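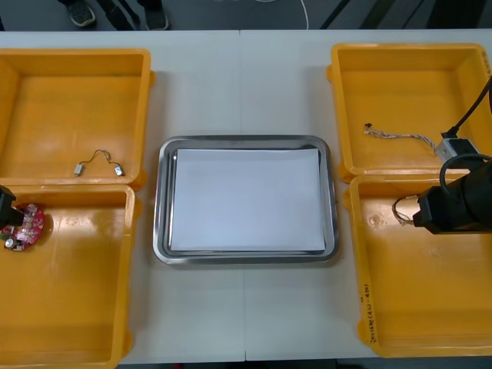

Self-Drive Routes: Frequently Asked Questions

These answers apply to all long-distance routes sold by Huvetance, including the Leka coast route and the Lokine highland route. Where the two differ, the answer says so.

What does a route booking include?

Ferry passage for one vehicle and the people named on the booking, overnight stays as listed in your itinerary, and the printed route book. Fuel, road tolls, meals on land and vehicle insurance are not included.

When do the routes operate?

The Leka route opens in May. The Lokine route opens when the upper road has been cleared of snow, and the opening is posted on the booking page. We do not sell Lokine departures before that notice appears.

How early do I need to be at the port?

Check-in for vehicles closes at 6 a.m. for the morning sailing. Foot passengers traveling on a vehicle booking must be in the vehicle at check-in. The ferry operator does not hold space for late arrivals, and a missed sailing is handled as a change (see below).

What are the vehicle limits?

Standard fares cover vehicles up to 6 meters long and 2 meters high, measured with roof boxes, bike racks and tow bars fitted. Longer or taller vehicles can be carried but must be declared when you book. An undeclared vehicle may be moved to a later sailing.

Can I bring a trailer?

On the Leka route, yes. On the Lokine route, no — the upper road has passing places too short for a car and trailer.

How far apart are the fuel stops?

The longest stretch without fuel is 116 kilometers, between Endeck and the next village to the north. The pump at Endeck takes cards only. Fill the tank there even if it is half full, and carry water.
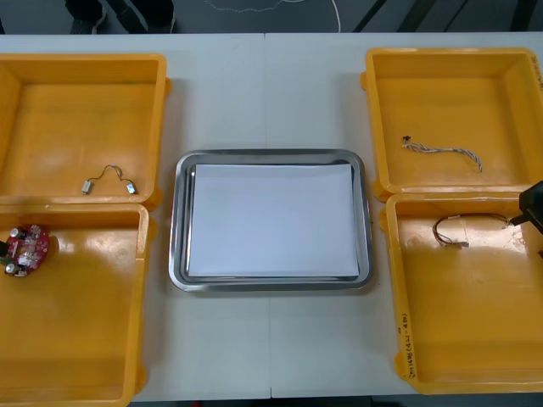
Yellow bins on a white table, with a short cable in one of them.

Do I need a special license or permit?

A full license valid in each country you drive through is enough. If your license is not printed in the Latin alphabet, carry an international driving permit as well. Vehicles not registered in your name need a signed letter from the owner.

Is the road paved the whole way?

The Leka route is paved. The Lokine route has gravel sections, marked in gray in the route book. Many rental contracts exclude damage on gravel, so check yours before you book.

What if a road is closed?

Follow the signed detour. If the detour means you cannot reach your next overnight stop, call the number on the inside cover of the route book before 8 p.m. We will rebook the night at a place you can reach. A difference in room rate is not charged. Extra fuel is not refunded.

How do I change or cancel?

Changes are free until your final documents are issued. After that, ferry fares follow the operator's own terms and overnight stays can be moved only if rooms are available. Send changes in writing with your booking number. We cannot accept them by phone.

What is in the route book?

Maps, daily distances, fuel stops, check-in times and addresses. It is sent by mail to the lead driver. A replacement can be collected at the port office if yours is lost.
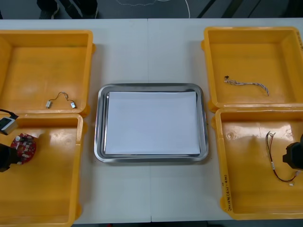

White paper sheets in a stainless steel tray.

Is there a luggage limit?

None by weight for private cars. The car deck is locked during the crossing, so take what you need for the night up to the cabin. Fuel cans must be empty.

Who answers questions about an existing booking?

Liya Adugna handles ferry and vehicle questions. Lensa Dinsa handles overnight stays and road closures. Put your booking number in the subject line of your message.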